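Flusmont Local History Press
Minutes, editorial meeting, Saturday, 10:00 a.m.

Present: Ezequiel Nava (chair), Jaqueline Solís (minutes), two members of the reading group. Apologies from the designer.

1. Previous minutes
Approved after one correction. The February entry said the Aguirre memoir was "nearly finished." Ezequiel asked that this be changed to "in progress," as he has yet to see the last four chapters.

2. Aguirre memoir
The manuscript stands at 84 pages. The author would like it out by fall. Ezequiel doubts this can be done and pointed out that the same was promised last year. The chapter on the cannery strike rests on one letter and a conversation remembered decades later. Jaqueline will ask for a second source. If none turns up, the chapter goes in as recollection and is labeled that way.

3. Print run
Plalton Printing has quoted for 2000 copies and says the unit price makes a smaller run poor value. The meeting was not persuaded. The last title in the series still fills most of the back closet, and a low price per copy is not much comfort if the copies stay there.

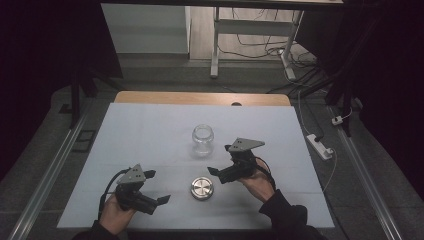 Could we print a short run first and reorder if it sells?
Plalton will do a short run, but the price per copy goes up and a reorder is charged as a new job. Ezequiel wants both figures in writing before anyone votes.

4. Clirnex distribution offer
Clirnex proposes to place the series in 30 shops. The letter does not name a single one of them. It also asks for rights to the back list until 2053 — longer than most of us expect to be reading proofs. Jaqueline thought the term might be a typing error. Ezequiel thought it was not. No decision. Jaqueline to request the list of shops and a shorter term.

5. Author biographies
Agreed that back-cover biographies will be checked before printing. Two recent ones listed prizes that could not be traced. "Award-winning" comes off unless the award is named.

6. Other business
The reading group asked for larger type in the next volume. Passed to the designer, with the warning that it adds pages.

Meeting closed 11:40 a.m. Next meeting when the Plalton figures arrive.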